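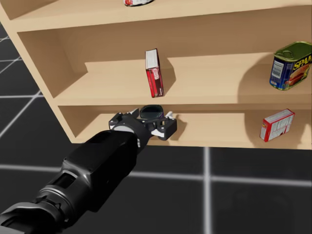 Kellari holiday apartments – safety check between guests
Filled in by: Shahla Hashemi
Date of check: July 14, 2020
Apartment: Istell, ground floor

How I fill in this list: OK means I tested it with my own hand. Look again means it works today but I am not fully happy. Not OK means the keys stay with me until it is repaired.

1. Entrance and stairs

Front door lock – OK. Turns well from both sides. The spare key is back on its hook.
Outside lamp – OK. I changed the bulb in June.
Two steps to the terrace – Look again. The edge of the lower one is a little broken on the left. An older guest can catch the foot there. I have asked Mirzaei for a price to repair it, and until then I put the yellow tape.
Handrail – OK. Does not move when I pull.

2. Smoke and gas

Smoke alarm, hall – OK. Pressed the button, very loud.
Smoke alarm, bedroom – Not OK at first, no sound. New battery put in, pressed again, now OK. Please buy more of these batteries, the drawer is finished.
Gas hose behind the cooker – OK. The date printed on it is still good. No smell at the joint, and no bubbles with soapy water.
Fire blanket – OK, hanging beside the kitchen door and not behind it as last time.
Extinguisher – OK. The needle is in the green part.

3. Electricity

Main switch and test button – OK. It jumps out at once. Remember to set the clock of the oven after, guests always ask.
Sockets – Look again. The one beside the bed is loose in the wall. I did not see any black mark and it is not warm, but I have put a plug cover and a note.
Water heater – OK. The number on the label is 274, same as in our papers.
Table lamp – OK, cable is whole.

4. Furniture that can fall

Wardrobe – OK. Both brackets tight.
Bookcase in the living room – Look again. The wall screw on the right side turns without holding. We should fill the hole and use a longer one. Heavy things stay on the lowest board until this is done, and I have moved the big bowls already. 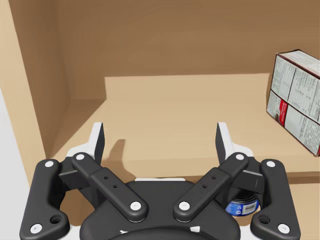 Shelf pins are also to be checked by hand, every one, because a board can look straight and still rest on three pins only. In Istell I found them all in place.
Mirror in the hall – OK. Hangs on two hooks.
Bunk bed – none in this apartment.

5. Bathroom

Mat in the shower – Not OK. The suckers do not hold any more. Thrown away, a new one from the store cupboard put in its place.
Hot water – OK. I let it run for more than 3 minutes and it stayed at a temperature the hand can bear.
Window catch – OK, but stiff. A drop of oil would help.
Glass door – OK. No cracks, the rubber is clean.

6. Papers for the guest

Emergency numbers – OK, on the fridge.
Way out plan – Look again. It still shows the old gate to the car park. Sevness made the plan for us and can print a correct one, I will write to them this evening.
First aid box – OK. Plasters were few, I added some.

Result: apartment can be given to the next guests. Still open are the step, the bedside socket, the bookcase screw and the way out plan. I come back for the socket first. If Mirzaei calls about the step while I am out, please tell him that mornings are better, and that he must not park in front of the neighbour's door.

S. Hashemi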